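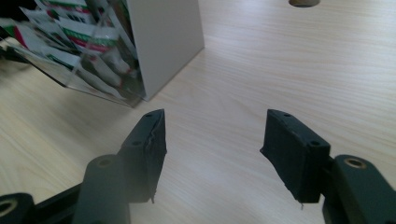 Clear box for the sachets, pale wood table.

Sachets. Sugar, instant coffee, soup, the little ketchups that come home with takeout. Ours lived in a drawer, then in a mug, then all over the drawer again. Now they stand in a clear dispenser and I can see when we're running low.

Quick notes, in no order:

Measure a sachet before you buy a box. Long stick ones need a deeper box than the square ones. I got this wrong 2 times.

Clear acrylic beats a tin. With a tin you open it, find one decaf, close it again.

Don't overfill. If you have to tug, the paper rips and then you have sugar in the corners forever. Take out a few untill they slide.

One kind per box if you have the space. If not, a strip of cereal box card makes a fine divider.

Old ones to the front, new ones behind. Dates on sachets are tiny, I write the month on a scrap of masking tape and stick it on the bottom. Mine says April.

Cleaning acrylic: lukewarm water, drop of dish soap, soft cloth. No window spray, it can go cloudy. No paper towels either, they scratch. Air dry upside down for 30 minutes, must be bone dry before anything paper goes back in.

Sticky label left over from the store? Cooking oil on a cotton ball, wait, rub with your thumb. Wash after.

Boxes sliding around on a wood table: felt dots underneath. The Dawber ones hold fine. Hurnik ones came off in a week, maybe I put them on a damp base.

Buying in bulk... I did the Bila catering carton once, 1000 sugars. Don't. We are still eating them and half went hard on top of the fridge. Keep the spare ones in a jar with a lid, away from the kettle steam.

Next up, tea bags without wrappers, wich are a whole other mess.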